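Room Check Before Running the Robot: Student Project Cunix, Bedroom Tidying Task

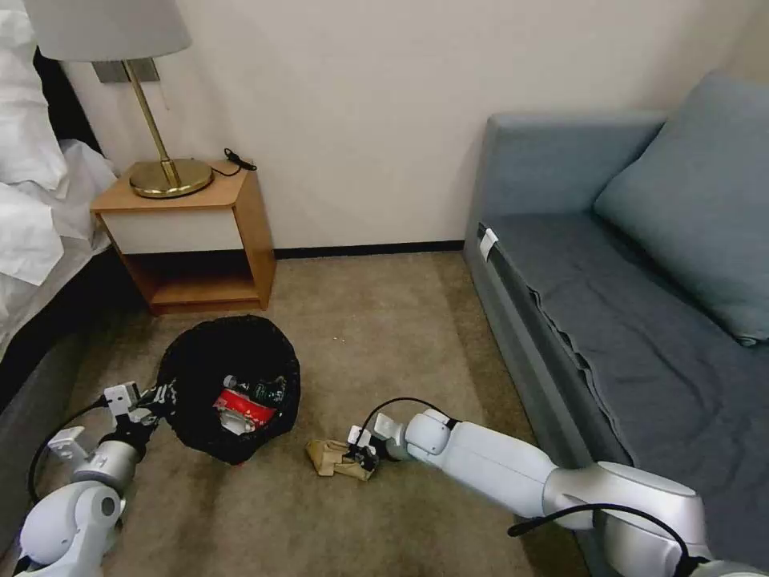 This list must be filled in before the arms get power, also when the other group has finished only five minutes ago. Write OK, NO or N/A, then a comment. An empty comment field was accepted in February, but it is not accepted now.

Room: Hulier
Task sheet: 1348, trash pickup, two arms
Checked by: afternoon group

1. Emergency stop in reach of the operator
OK. Pressed and released one time, both arms went off.

2. Walking path free from bed to sofa
OK. Shoes and school bags stay in the corridor.

3. Arm cables not twisted, with enough loop at the wrist
OK for left. Right: please look again after each ten runs, the clip is becoming weak.

4. Lamp and lamp cord away from the reach of the arms
OK. The cord is to stay coiled on the nightstand. Do not let it hang down.

5. Trash bin on the carpet, bag rim folded outward
OK. If the rim is folded too tight, the left gripper cannot take it.

6. Trash items safe: no glass, no sharp cans, no liquid
NO at first. One bottle still had water in it. Emptied in the sink, then OK.

7. Blanket edge on the sofa does not touch the right arm
OK, but it slides. We pushed it back two times.

8. Gripper fingers clean and screws tight
OK. One screw on the right was turned a quarter.

9. Speed limit set to 300 in the Zilton program
NO. It was 1331 from the old test. Corrected and saved.

10. Log number written on the board
OK, 2162.

Open points: new cable clip for the right wrist, ordered from Mao. Until it comes, only slow runs are permitted.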